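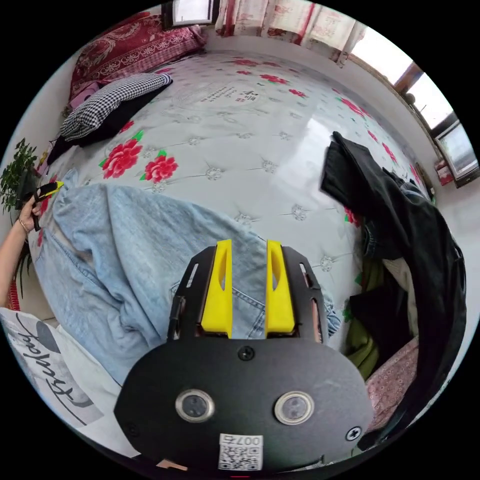

The case against folding your jeans

Every few months somebody sells us a new way to fold. In May it was the Skolonik method, which wants your trousers standing upright in a drawer like files in an office. Before that came Kivi, a set of cardboard templates and a booklet of 20 pages. I read the booklet. I even used the templates, for almost 3 weeks, and I remain unconvinced.

Take a pair of pale jeans lying in a crumple on a red and white flowered quilt. According to the booklet this is a bedroom in distress. I look at it and see a bedroom. There's a cushion with "Friday" written across it, a leafy plant by the wall and a red paisley pillow at the head of the bed, and I can't say that the jeans spoil any of it. They are denim. They were made for hard wear and they will survive an afternoon in a heap.

The folding people have two arguments. The first is that it saves space, and I grant them shirts. A thick pair of jeans folded into thirds and then thirds again makes a brick, and a drawer of bricks won't shut. Mine hold 6 if I lay them flat, folded once at the knee, and fewer if I follow the diagrams.

The second argument is that folding calms you down. Perhaps it does, if you have the evening free. I notice that the people who say so are usually selling something – the Plarkivine drawer dividers, for instance, which are handsome and don't fit any drawer I have owned.

What bothers me more is the tone. A bed with clothes on it gets spoken of as a moral failing, when it is the most sensible flat surface in most homes. You can spread things out there, find the legs, turn a pocket the right way round and decide what needs washing. In the small flats up at Posenside, where I lived for 2 years, the bed was the only place you could sort anything at all.

I still tidy. I put the jeans away before I get in, mostly, and over the back of a chair counts.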